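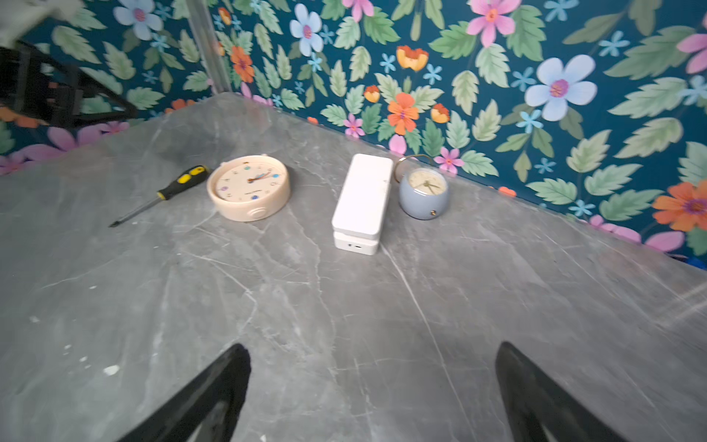 Skutavham, April 28, 2026

Section 4. Setting Up a Race Session in Lusteo Timing

Read this section after the receiver has been mounted and the loop cable has passed the continuity test in Section 3. The steps apply to circuit racing with fixed start/finish timing. For hill climb and sprint events, go to Section 6.

4.1 Before you start

Connect the receiver to the timing computer by network cable. Wireless connection is supported for viewing screens only. Close any other program that uses the serial port.

You will need the approved entry list, the transponder numbers for all cars, and the length of the circuit in meters. Drivers who share a car must be entered under one car number.

4.2 Creating the session

1. Open Lusteo Timing and select Event > New Session.

2. Choose Race as the session type. Practice and Qualifying rank cars by best lap and will give a wrong order if used for a race.

3. Enter the race distance. Select Laps or Time. For a race of 27 laps, enter 27 and leave the Time field blank. If both fields are filled, the session ends at whichever limit is reached first.

4. Set the minimum lap time. Any crossing faster than this value is logged but not scored. A value of two-thirds of the expected race lap suits most circuits. Use a lower value where the pit lane exit rejoins before the loop.

5. Import the entry list with File > Import Entries. Car numbers from 1 to 899 are accepted. Higher numbers are reserved for course cars and do not appear in the results.

6. Check the transponder column. Duplicate numbers are shown in red and must be cleared before the session can be armed.

Note: The import replaces the current list. Changes typed in by hand are lost.

4.3 Pit lane settings

1. Select Setup > Pit Lane and tick Pit Entry Loop and Pit Exit Loop.

2. Enter the distance between the two loops. At the Wanstead circuit, using the permanent loops, this is 195 meters.

3. Enter the minimum stop time if the event rules require one. The time is measured from loop to loop and includes driving time in the lane.

4. Set the pit window by lap or by race time. Stops made outside the window are flagged with the letter W on the steward screen. No penalty is applied automatically.

Caution: Do not change the loop distance while a session is running. Pit lane speeds already recorded will be recalculated – the original values cannot be recovered.

4.4 Arming and starting

1. Press Arm. The status bar changes from gray to amber.

2. Ask race control to confirm the start signal. If a Lozano start light unit is connected, the clock starts when the lights go out. Otherwise, press F5 on the signal.

3. Check that each car is recorded on its first crossing. A car with no crossing shows as error 101 in the message list. Enter its crossings by hand with F8 until the transponder can be replaced.

Note: Cars starting from the pit lane are scored from the pit exit loop. Mark them with P in the grid column before arming.

4.5 Safety car and stoppages

Press F9 when the safety car is deployed and again when it is withdrawn. Laps behind the safety car count toward the race distance unless Exclude Neutral Laps is ticked.

If the race is stopped, press F10. The order is frozen at the last lap completed by all cars on the lead lap. To restart, select Resume – selecting New Session at this point opens a separate result and the laps already run are not carried over.

Print the provisional result before closing the session. Time penalties are entered afterward, as described in Section 5.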